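Stories > Short Fiction > January

The Yellow One

By Catarina Gouveia
January
36 shares | 4 comments

Azra Bošković kept the shapes in a biscuit tin. There had been a full set once, printed in the back room at Flurngate when her mother still ran the machines, and she had played with them under the bench while the fans went. A cross, a hexagon, a fat little cylinder. The star was the only one she had ever taken to bed.

Dragica rang at seven in the morning.

"Have you still got the yellow one?"

"It's in the tin."

"Ognjen wants to borrow it. He says the new ones come out with soft points."

Azra put the phone on the bench and got the tin down from above the fridge. The star had kept its colour. She ran her thumbnail down one of the grooves, top to bottom, the way she used to when she couldn't sleep. It made the same small noise.

"What does he want to do with it?"

"Measure it. Look at it. I don't know, love. He'll be careful."

She drove it over herself, 40 minutes with the tin on the passenger seat. Ognjen Ristić met her in the car park in his socks and sandals. He had been her mother's apprentice and was now older than her mother had been then. He took the lid off and didn't touch anything.

"She drew that on the back of a gas bill," he said. "I had to guess the depth of the grooves."

"She told me she did the lot."

"She did most of it."

Azra signed the loan book. It was item 2941. In the column for value she wrote nothing, then went back and wrote "return to owner."

He asked if she wanted to stay and watch. She said she had to get to work, and sat in the car until the windscreen fogged. Then she went back in.

"Which way up does it go?" Ognjen asked.

"Standing," she said. "It always stood." 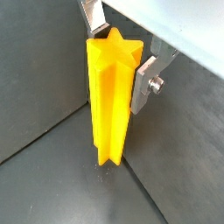

The yellow star, standing up.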